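Omora House Kitchen Users' Meeting
Minutes, December

Present: Kylie Kingi (chair), Fulness lunch group, Sauerland supper club, Kurklow evening class. Apologies from the Saturday bakers were read out.

1. Minutes of the last meeting
Agreed with one correction. The amount carried over for kitchen supplies was $988, not $898.

2. Matters arising
The range hood filter has been ordered. The dishwasher instructions have been retyped and are in the drawer under the kettle. The Kurklow class still has the spare key and will bring it back before the break.

3. Chopsticks and table utensils
The chair reported that utensils are being left on the table after meals, and that each group has its own idea of where they go. Long chopsticks end up in the drawer with the knives, and the short drawer will not close on them. Fulness asked for one place for everything that goes on the table, so that whoever sets up next does not have to hunt for it.

It was suggested that the white plastic caddy be used for this. It has a divider and holes low down on the front, and will take spoons as well as chopsticks. Wooden and black chopsticks can both go in it. 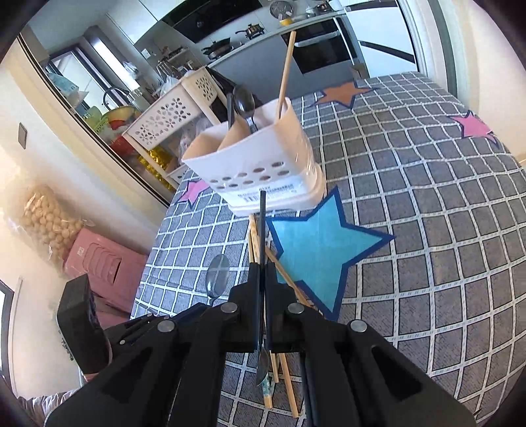

Sauerland asked whether spoons had to share with chopsticks at all, as their members set the table in a hurry and would sooner pick up a handful of one thing. Sauerland also wanted the dark and light chopsticks kept in pairs.

After some discussion it was agreed that spoons go on one side of the divider and chopsticks on the other. Pairing by color will be done when the table is set and not when things are put away. The supper club was content with this.

Washing was raised. Chopsticks are to be dried with a cloth before they go back - the class had found some put away damp. Any that are split or rough at the tip should be thrown out and noted on the sheet by the door.

Action: all groups, from now on. Kylie to put a label on the shelf.

4. Tablecloth
The gray tablecloth with the grid and stars stays on the table between sessions. Groups are asked to wipe it and to leave it lying flat. Fulness offered to take it home for a proper wash over the break. Agreed.

The holder is to stand on the table during meals and go back to the shelf at closing. It should not be left on the counter by the stove.

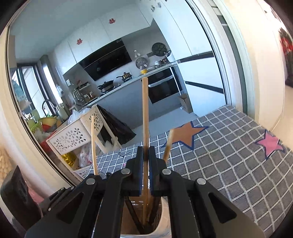 Item 4: chopstick holder, tablecloth and view through to the kitchen.

5. Glass door
The door between the table and the kitchen is to be kept shut while frying. Kurklow said this makes it slow to bring dishes through. Left as it is for now, to be looked at again in the spring.

6. Supplies
Paper napkins are down to the last pack. The chair had prices for boxes of 2000 and 3000. The larger box works out cheaper per napkin but will not fit in the cupboard, so the box of 2000 will be bought. Dish soap and two new drying cloths to be added to the same order.

Action: Kylie.

7. Any other business
The supper club expects 31 people at its next meal and asked to borrow bowls from the lunch group. Fulness agreed, provided they are back on the shelf the same night.

Next meeting to be set by email. Meeting closed at 8:40 p.m.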